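Skeslow hand gripper, second version

In stock, sent out on Thursday

I build these in my back workshop with Radek Ševčík, who does the linkages while I fuss over the pads. It's a hand-held gripper for recording demonstrations – you do the job yourself, the camera on top sees what the fingers see, and your policy gets something decent to learn from. No arm needed until you're ready to run it.

The body and arms are black, with two parallel fingers and dark blue grip pads on the inside faces. The pivots are plain silver screws, 4 of them, two each side, so you can nip them up with an ordinary driver when they start to feel sloppy (mine want doing every 36 hours of use or so I'd guess, but I'm rough with them).

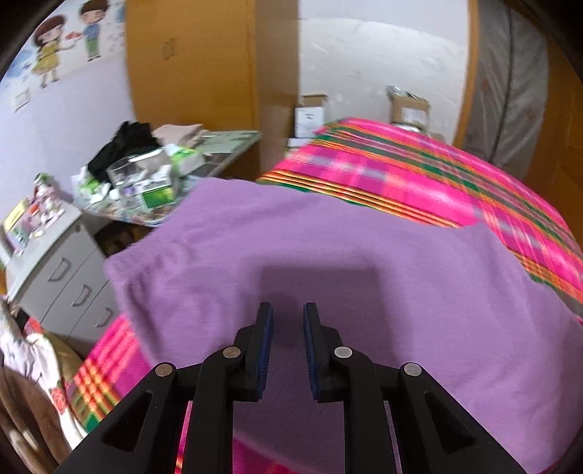

Bedding is what I'd try first if you've just bought one. Fleece is lovely for it, as it folds softly and the pads get hold of it without much of a squeeze. I did 121 takes on blankets before I went anywhere near cups, and my grasps got so much tidier! Go slowly near the cloth, and leave a little pause before you close.

Do your recording in proper lived-in rooms too. My first set was all one bare desk and the model fell to bits as soon as it met a patterned bedspread.

You get the gripper, 2 spare pads and a driver. The Grenano mount fits straight on, the older Avano one needs the adapter plate – drop me a line and I'll pop one in.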